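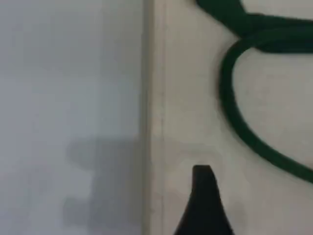 Close work: black gripper finger near a dark green cord

Zoneck Force Limiter for Two-Finger Grippers
Sold by Dosberg. $2,490 with cable and mounting plate.

The limiter sits between wrist and gripper and stops the fingers closing past a set force. The box says "safe for shared workspaces." We asked Zoneck to take that off and they haven't. A part can't be safe by itself. The standards ask for a risk assessment of the whole job, meaning the arm, the fingers, whatever they hold and whoever is standing close by.
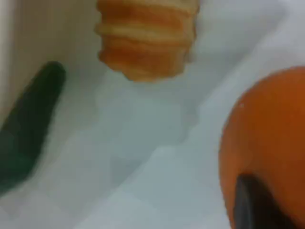 Toy fruit is forgiving, and so are most sales demos. Set your limit on the stiffest thing you plan to pick, then check it again on the softest. Keisha Boateng on our bench found the factory setting of 400 N far too high for most light work, and we ship units turned down for that reason.
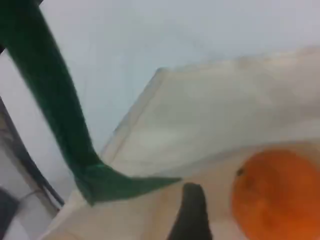
Cloth and straps are where we trust the numbers least. A loop can snag at a force well under the limit, and the unit won't notice. Keep loops out of the closing path, or slow the arm down — the manual gives this 8 words.

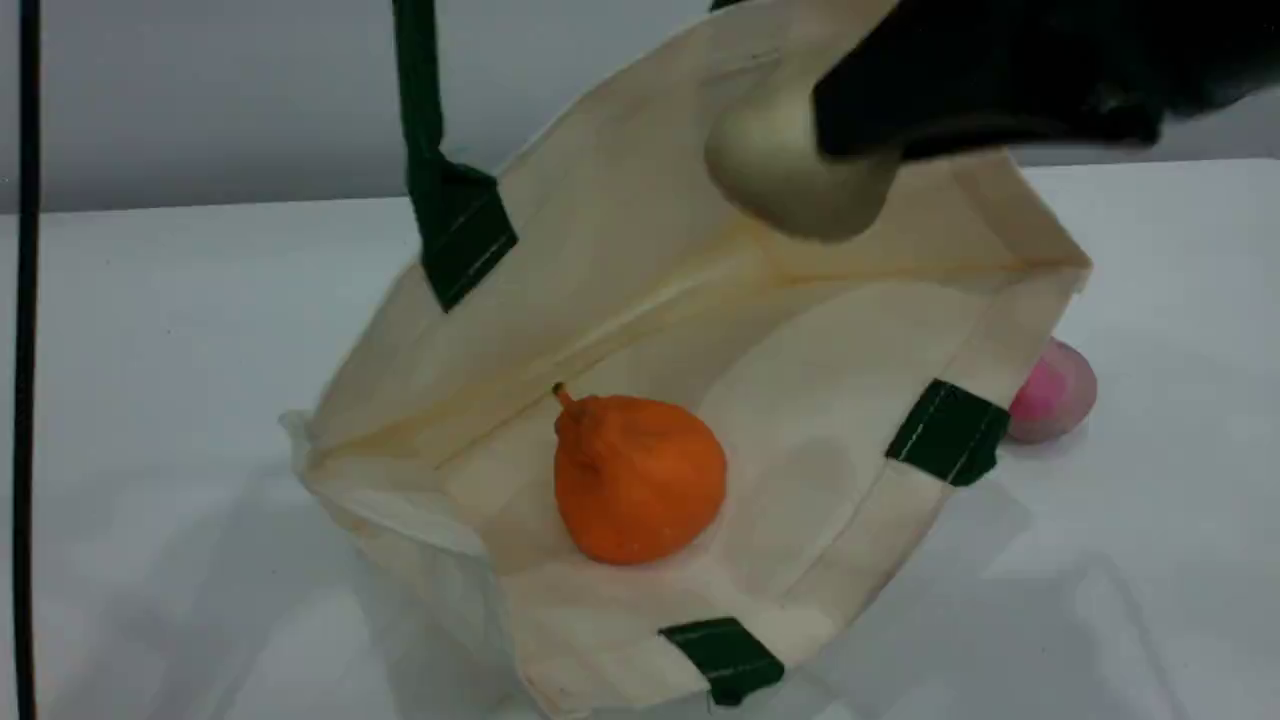
Before you order
Write your risk assessment first. If it doesn't call for a limiter, save your money.
Recheck the setting every 12 weeks and after any finger change.
Keep your emergency stop. The limiter doesn't replace it.
Bench reports: ask for Getsemaní Mendoza.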